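Vinegar and Me, a Progress Report

I started making vinegar in March. I'd like to say it was a principled stand against waste, but I had half a bottle of red wine that was too bad to drink and I was too cheap to pour it out. My aunt Lumturie Krasniqi, who has opinions about sinks and what goes down them, handed me a jar of something resembling a wet coaster and told me to keep it out of the sun. That was the mother. We've been together ever since.

The method is insultingly simple. Wine goes in a wide glass jar with a splash of water and the mother. A piece of old pillowcase goes over the top with a rubber band, so air gets in and fruit flies don't. Then you wait. My first batch took 41 days and smelled like nail salon for most of them. I checked it every evening anyway, like a person with a sourdough starter and fewer friends.

I've since branched out to apple scraps, which cost nothing and make me feel superior at the compost bin. Cores and peels, water to cover, a spoonful or two of sugar, something heavy to hold the fruit under. Stir it whenever you remember. Strain it when the apples look tired, and leave the liquid alone for another month.
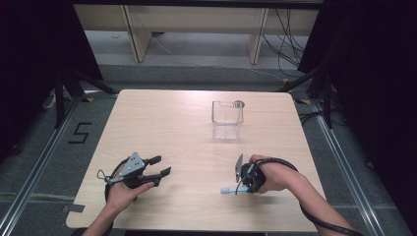 What I use it for

Salad, mainly. Pickled onions. Qistina next door takes a jar now and then and gives me back the jar, so I consider her my best customer.

I also tried cleaning with it. The kettle came up beautifully. The shower door looked exactly the same, but now the bathroom smelled like fries. I don't use homemade vinegar for canning, as I have no idea how acidic it is, and I'd like to keep my relatives.

What went wrong

Batch three grew fuzz. Fuzz is not the mother. The mother is smooth and slimy and looks wrong in a healthy way. Fuzz goes in the compost, and then you wash the jar twice and don't mention it to Lumturie.

I have 13 jars now. The pillowcase is nearly gone.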